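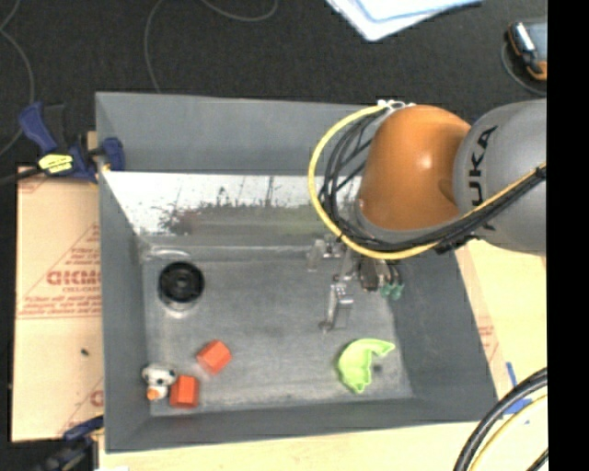
The Bin Club at Remwood meets in the old print shop behind the college library, and it has one rule for newcomers: no touching the arm until you have run a hundred picks in simulation. Most of them get through those in an evening.

The club began as a side project in Raphaël Carré's controls course. Carré had a KUKA arm that was used for lab work in the mornings and sat idle after 2 p.m. Four students asked if they could have it. They wanted to enter the Flindano Cup, a contest for student teams in which a robot has to clear a bin of objects it has not been trained on.

"I said yes before I had thought about the insurance," Carré says.

Flindano sends no parts list. Teams learn the objects on the day, so practice means using whatever is around. At Remwood that is mostly toys and blocks, along with anything members bring from home. Small toys are harder than they look. A block has flat sides and the fingers can close on it from two directions. Something curved gives the software fewer good choices, and a shiny metal floor throws reflections that the vision code can take for edges.

The students write that code themselves. They call it Renaud, after a cat. It picks a target, chooses an angle for the fingers and checks that the arm will not hit a wall on the way down. That last check came in after the first spring, when the team bent a finger and spent most of a month waiting for a new one.

Every attempt goes into a log, including the bad ones. By June it held 1,033 picks. Corners cause the most trouble - an object close to a wall leaves little room for the fingers - and much of this year's work has gone into nudging things toward the middle before trying to grab them.

At last year's Cup, held in Varngate, the team finished in 7th place. A cable snagged during the second round and cost them nearly all of their time. They have since rerouted the cables twice, and a cable check is now part of the setup list taped inside the door.

New members can join at the start of either term. No programming experience is needed.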